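阅读时间：18 分钟

Trimness 实木台面护理套装 使用手册
第四章 首次上油与日常养护

本章适用于用 Trimness 底油和 Trimness 面蜡处理的拼条实木台面，包括厨房操作台、餐桌和工作台。已经刷过聚氨酯清漆或水性漆的台面不能直接按本章操作，请先看第三章，把旧漆层去掉再回到这里。

4.1 开始之前

套装内有底油一罐、面蜡一盒、无绒棉布两块、砂纸三张（120 目、180 目、240 目各一张）、手工砂磨块一个。底油罐盖内侧有一层铝膜，第一次使用时揭掉，以后只盖外盖即可。

还需要自备：

- 吸尘器，最好带软毛刷头
- 一次性丁腈手套
- 一个带盖的金属桶，装半桶水
- 旧报纸或遮蔽纸
- 台灯或手电筒，用来侧光检查表面

室内温度低于 18 摄氏度时，底油渗透变慢，干燥时间可能延长一倍，冬天请先开暖气，等台面本身也升到室温再动手。不要用热风枪或吹风机加热木面，局部受热容易让拼缝张开。

注意：浸过油的棉布在晾干过程中会发热，揉成一团放在角落里有自燃危险。用完的布必须立即浸入金属桶的水中，或者单层摊开放在室外不可燃的地面上，直到完全变硬再丢弃。这一条对本章所有步骤都有效。

4.2 检查木材

1. 把台面上的东西全部移走，用微湿的布擦一遍，再用干布擦干，静置一夜。
2. 关掉顶灯，把手电筒贴近台面，让光从侧面打过去。胶痕、划痕和压痕在侧光下很明显，用铅笔轻轻圈出来。
3. 沿着每条拼缝用指腹摸一遍。摸得到台阶的地方也圈出来。
4. 如果拼缝裂开到能插进一张名片，先不要上油。请用木工胶补缝并夹紧，干透后再继续。
5. 看一下端面。端面吸油最多，也最容易开裂，圈出所有细小的裂口。

说明：拼条台面各条木料颜色深浅不一，属于正常现象。上油以后深色条会更深，浅色条偏黄，色差通常会拉大一些。介意的话，先在台面背面试一小块，干透后再决定。

4.3 打磨

1. 先用 120 目砂纸，只磨圈出来的地方，把胶痕和台阶磨平。
2. 换 180 目，整面打磨。始终顺着木纹，不要画圈。手工打磨时手掌要放平，压力来自手臂，指尖不要用力。
3. 吸尘。
4. 用拧得很干的湿布擦一遍整个台面，让木毛竖起来，等 22 分钟。
5. 换 240 目，轻轻磨掉竖起的木毛。这一步只需要很小的力气，来回两三次就够。
6. 边缘和四角用 240 目包住砂磨块倒一个很小的圆角。锐利的棱边存不住油，用不了多久就会发白。
7. 再次吸尘，最后用干棉布擦净。

注意：橡木、胡桃木等木料的粉尘会刺激呼吸道。打磨时请戴防尘口罩，开窗。使用电动砂光机的，务必接上集尘管，转速调到中档以下。

不建议用比 240 目更细的砂纸。表面磨得太光，油吃不进去，几个星期后会一块一块地发花。我们收到的售后问题里，这一类占了很大比例。

4.4 上第一遍底油

1. 把底油罐倒过来放一会儿，再正过来，用木棍慢慢搅匀。不要剧烈摇晃，否则会混进气泡。
2. 戴好手套，倒少量底油在台面中央，用棉布推开。宁少勿多。
3. 顺着木纹抹匀，一次处理半张台面，两半交接处趁湿接上，避免留下接痕。
4. 端面多涂一次，直到不再吸收为止。
5. 等 18 分钟。
6. 用干净的干布把表面浮油全部擦掉，擦到手感不粘。这一步最重要，浮油留在表面会结成一层黏膜，只能重新打磨。
7. 布放进水桶。

每平方米大约的用量与木种有关，松木和榉木差别不小，罐身侧面有对照表。Ragab 系列台面出厂时已经做过一遍封底，第一遍用量减半。Hekosmont 系列是素板，按罐身数值使用。

4.5 上第二遍底油

第一遍之后隔一夜，再上第二遍。方法与 4.4 相同，但用油更少，布上有一点湿意即可。上之前先用手背轻抚台面，如果有毛刺感，用用过的 240 目砂纸快速带一遍，吸净粉尘。

台面背面也要上油，至少一遍。只处理正面的台面，两面吸湿不一样，到了六月雨季容易翘曲。翻面前请确认正面已经不粘手，并在地上铺好干净的毯子。长度超过两米的台面需要两个人搬。

4.6 上面蜡

1. 第二遍底油干透后再上蜡。判断方法：用白纸巾用力擦，纸上没有颜色即为干透。
2. 用棉布包一小块蜡，隔着布把蜡挤出来，薄薄地抹在表面。
3. 等蜡面发雾，再用干净的布抛光。
4. 想要更亮一些，隔天重复一次。重复三次以上没有明显效果，反而容易留下指印。

经常切菜或揉面的区域可以只上底油，不上蜡。

4.7 固化期

台面抛光后可以轻放物品，但完全固化需要更长时间。固化期内请遵守以下几点：

- 不要铺桌布、塑料垫或橡胶脚垫。木面需要透气，橡胶会留下印子。
- 水洒上去马上擦干。
- 不要直接放热锅、热壶，固化之后也应使用隔热垫。
- 花盆、托盘等长期不动的东西，隔几天挪一下位置。

固定在台面上的台钳、灯架和支架，最好等固化结束后再装。已经装好又不便拆下的，用遮蔽纸包住底座边缘，油沿着金属件渗进去会留下一圈深色。螺丝孔内壁也应抹一点油，孔壁不封，潮气会从那里进入木料。

4.8 日常清洁

平时用微湿的布擦，再用干布收一遍水。油污用少量中性皂液。不要用含氯漂白剂、去污粉、钢丝球和超细纤维魔术擦。醋和柠檬汁会让橡木发暗，沾上以后尽快擦掉。

常见污渍的处理：

水圈：多数只在蜡层里。用棉布蘸一点面蜡，顺木纹来回擦，通常能淡下去。
茶渍、咖啡渍：先用皂液擦，不行再用 240 目轻磨，局部补油。
铁锈黑斑：湿铁罐放在橡木上常见。需要草酸处理，请看附录二，不要自己用浓度不明的除锈剂。
压痕：湿布盖在压痕上，用熨斗中温轻触几秒，木纤维会回弹一部分。之后要重新打磨和上油。

4.9 什么时候该补油

在台面上滴几滴水，过五分钟看。水珠仍然鼓着，不需要处理；水珠塌下来、周围颜色变深，就该补了。使用频繁的台面一年补两次，书桌一类的一年一次即可。补油不必重新打磨整面，清洁、干燥、用 240 目轻带一遍，再按 4.5 上一遍薄油。

靠近水槽、窗户和暖气的部分往往比别处先失效，可以单独处理。先补小块，再在交界处用干布多推几次，干后看不出边界。

4.10 存放与丢弃

底油开罐后，液面上方的空气会让它慢慢结皮。每次用完把罐口擦净，盖紧，倒置存放。结了薄皮的可以挑掉皮继续用，整罐变稠呈胶状的不要再用。剩余底油不得倒入下水道，请按当地规定交到有害垃圾回收点。

套装零件可以单独订购，向 Trastton 售后提供货号即可：无绒棉布货号 94，手工砂磨块货号 139。砂纸为通用规格，在一般五金店购买同目数产品效果相同。

本章修订日期：2020-12-27

本网站使用 Cookie 以保存您的语言和地区设置。继续浏览即表示您同意我们的 Cookie 政策。[接受] [管理设置]

4.11 补充：地面与环境

在水泥地面的车间或车库里施工，地面先洒少量水压住灰尘，等地面干了再开罐。湿度偏高的日子干得慢，两遍油之间再多留一天。 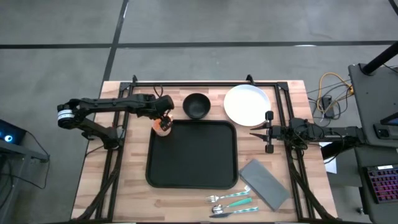 施工结束后继续通风，至少到第二天早上。气味完全散去之前，不要在同一房间存放米面和茶叶，这些东西很容易吸味。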